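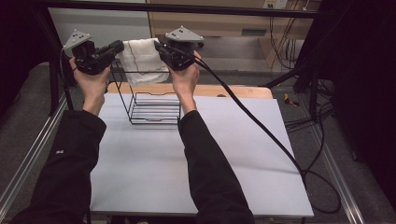 Manov Support Portal
Right gripper drops out partway through a towel, no error shown
Status: Resolved
Product: Koyama hand grippers, wired pair
Site: Lunley
Opened by: Haruto Imai
Opened: 1 December 2022

Hi all, Haruto from the Lunley site again (sorry, I know I only just closed the one about the license key).

We've got the pair of wired grippers set up at the table and we're recording towel work with them: pick up by the corners, hold it open, get it over the wire rack, let go, next one. The left gripper behaves. The right one cuts out. The session keeps running, the timer keeps counting, nothing turns red, and then when I play it back the right-hand jaw just freezes at whatever width it was at. My hand is still moving and the jaw value is a flat line. Sometimes it comes back by itself after a few seconds and sometimes it stays gone until I stop and start a new session.

Yesterday we lost 13 recordings that way before anyone looked at a playback, which made for a pretty grumpy afternoon. I'd like to know what to check, and also whether there's any way for the software to yell at us when a gripper goes quiet.

Tried so far:
Restarted the recording software.
Restarted the computer.
Swapped the ports for left and right. The right one still drops.
Wiped the tops of the grippers in case it was a tracking thing. No change, and the position data was fine anyway, it's only the jaw.

Support reply

Thanks Haruto, that's a really useful list. Position good and jaw flat usually means the gripper's own cable or the connector where it enters the body. Could you tell us how the cable is routed during a take, and whether the dropouts bunch up at any particular moment? Please also attach the session log if you can, the one in the logs folder and not the export.

Haruto Imai

Log attached. On the bunching: yes! I went back through the playbacks with a coffee and nearly all of the dropouts come when the arm is lifting, right as the towel goes up over the rack. Hardly any while the hands are low.

Routing, well. It comes out of the back of the gripper, over the forearm and off the side of the table to the floor. There's plenty of length on the floor so I didn't think of it as tight, but I guess the weight of whatever is hanging off the table pulls on it when you raise your hand. I never feel it much because you get used to it.

I should add who's doing this, because it may matter for how you'd like us to test. Most of the takes are done by people from the finishing side, the ones who fold and hang for a living. They are a lot faster than me and they flick the towel out before they place it, so that connector gets more of a shake than it does when I demo it slowly. When I tried to reproduce the fault on my own I got it twice in a whole morning. When one of the finishers sat down it went in the first few minutes.

Support reply

That fits. The log shows the right gripper disconnecting and reconnecting very quickly, which the current version treats as a pause and so doesn't warn you. Please try this in order and run a short batch after each step, so we know which one did it:

1. Reseat the connector at the gripper end. Push until it clicks, then tug gently.
2. Tie the cable to the sleeve or forearm with a soft strap, leaving a small loop of slack between the strap and the gripper.
3. Lift the spare cable off the floor so its weight isn't hanging from the table edge.
4. If it still drops, swap the cable itself with the left one.

And please have your fast folder do the batches! 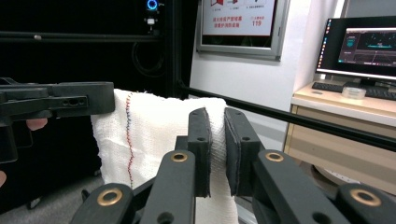 Haruto Imai

OK, results. I ran 5 batches, one as a baseline and then one after each step, plus an extra one at the end for luck.

Baseline: dropped, same as before.
Step 1: it did click, so I'm embarrassed to say it may not have been fully home. Better, but it still dropped on a couple of the big lifts.
Step 2: strap on the forearm with a loop. No drops at all.
Step 3: spare cable up off the floor. No drops.
I skipped step 4 at that point and used the time for a longer run, also clean.

So it was strain on the connector. I'm leaving the strap on for good. One note for anybody copying this: don't put it too close to the wrist. Our finishers twist their hands a lot when they pinch the second corner and the strap dug in. Halfway up the forearm was fine, and over a sleeve is much nicer than on skin.

Now the other half of my question, the warning. I want to push a bit on this one, because it matters more to the people here than the fault did. When we told the finishing team they'd be recording for the folding arm that's going in at Brarbridge, there were worries, and fair ones. Some of them figured they were training their own replacement. What got agreed in the end is that recording time is paid at the normal rate, it's off the piece count, and the Brarbridge arm gets the plain bath towels, with the awkward stuff (fitted sheets, robes, anything with a tie) staying with people. I don't know if that's where it ends up in a few years and I told them so. But it's what we have for now, and folks have been good about it. A couple of them have started arguing about which corner the arm ought to grab first, which I take as a good sign.

So when somebody gives you a morning of careful work and you have to go back and say sorry, it wasn't saved properly, could you do it all over, that goes down badly. A beep would have spared us that.

Support reply

Completely understood, and thank you for spelling it out. There's a setting that isn't on by default: Devices, then Advanced, then "Treat short disconnects as errors." With it on, the session stops and the sound plays as soon as either gripper drops. It can be a little jumpy, so we'd suggest a hold time of 2 seconds to begin with. A softer warning that doesn't stop the take is planned for the March release and I've added your ticket to that request.

Haruto Imai

Found it, turned it on, pulled the cable out on purpose and got a very loud beep. The whole table jumped. Is the volume adjustable?

Support reply

It follows the computer's system volume, so turn that down and you should be set. OK to close?

Haruto Imai

Yes please, go ahead. If you have a part number for a spare right-hand cable, send it over and I'll get one ordered before the next round.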